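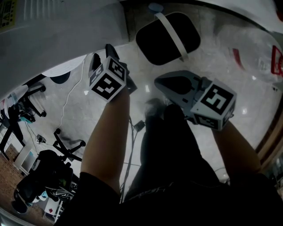 I spent most of March 8, 2021 sorting out the back office, and it went slower than planned. The rolling chairs had to be pushed to one side first so I could get at the floor. One of them squeaks. I bought a pair of them secondhand from Sandra Fothergill for 75 dollars and I still think that was fair.

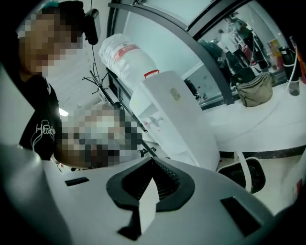
Cables took up the rest of the morning. I put the long ones in one box and the short ones in another, and labeled both. The tall white appliance with the little red handle on top stays where it is for now - Jean Munro wants to see it before I move anything on that side. I don't mind waiting.

I still have over 20 folders to go through, mostly old Flillow paperwork. Calum is coming by to take the shelf. After that I'll mop, and then look at paint.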